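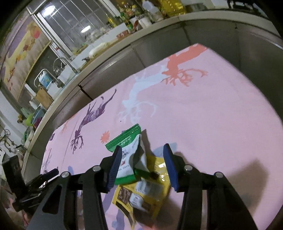
Demonstration gathering (hand-held)

Demonstration gathering is the part of robot learning where a person does a chore many times over so that a program can learn to copy it. I've kept this page on the Nurnilow wiki for a while now, so forgive me if it sounds like me talking (it is me talking!).

Overview

In the hand-held version there's no robot arm at all. You carry the gripper yourself, squeeze it shut on a cup or a snack packet, and a camera on the tool records the whole reach. One reach, grasp and release makes one episode. I like working in ordinary kitchens best, with the bottles still out on the counter and whatever tablecloth the family uses, and Trinidad Sosa feels the same way, though she'll argue with me about lighting until October.

Soft packaging

Crinkly wrappers are my favorite thing to record and also the worst. They fold, they shine, they slide over each other, and when two overlap you have to decide which one you're going for before you start moving. The Jaltomen set has 1563 episodes, and 378 of them are wrappers. Renata Retamal wanted 1000 wrappers, bless her, but my wrist had other ideas.

Bad takes

Keep the fumbles, but label them. Maximiliano Bravo used to delete his, and then we had nothing showing how to recover from a slip. An episode with a hand across the lens does get thrown out.

Naming

Older notes say "Obi takes" for what this page calls episodes. Same thing, older word. I still mix them up.

See also: Episode labels; Gripper calibration; Zidport upload steps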